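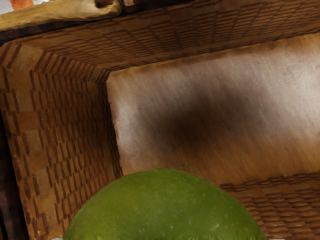 Fig. 1. Simulated view into the wicker basket, green fruit at the bottom.

Projects > Robotics Club > Bravwood > Final Reports

12/17/22
by the Bravwood sim team

What we did: pick and place in simulation, fruit and basket. Started in April with the Gernitz arm model, switched to the Selleo one over the summer because the wrist joint kept flipping. Should have switched sooner.

Setup. One basket, one piece of fruit per run, start position random. Basket mesh is from the Uddin object pack. The weave is only a texture — the collision shape underneath is plain flat walls, so fruit rolls easier than it would in real wicker. Left it that way, no time.

Results. 1000 runs total. 111 failed. Of those 110 were bad grasps near a wall, where the fingers hit the side before they closed. The last one the fruit went through the floor and we never got it to happen again.

Problems. Shadows! The dark patch on the smooth panel in Fig. 1 is the kind of thing our color filter didnt like, and green that dull gets close to brown once the light drops. We widened the hue range and that helped some — also gave us false hits on the weave. Ended up doing a size check after the filter.

Training the grasp scorer took 30 hours on the lab machine. Too long to redo when we found the labeling bug so the numbers above are from the frist version.

Still to do: round the basket corners in the collision mesh, try two fruits at once, write up the config file so next years group can run it.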